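Workshop tips: bin rules for a picking arm

Keep the floor of the bin clear of offcuts before each run.
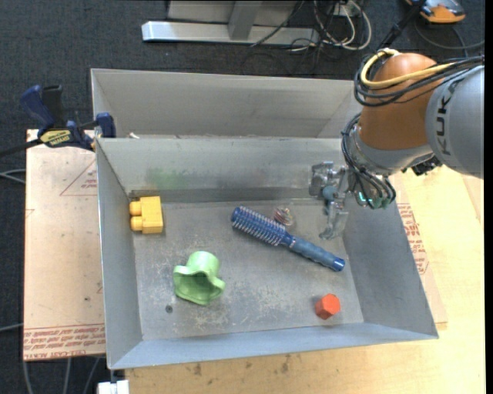
Clamp bins together at the rim so they can't creep — check the clamp every 50 picks. Tie cables back along the arm, leaving enough slack for the wrist to turn. Nobody reaches in until the arm is stopped and the key is out. Yee-man Tsai keeps the Isik log; write down any grey scuffs deeper than a fingernail.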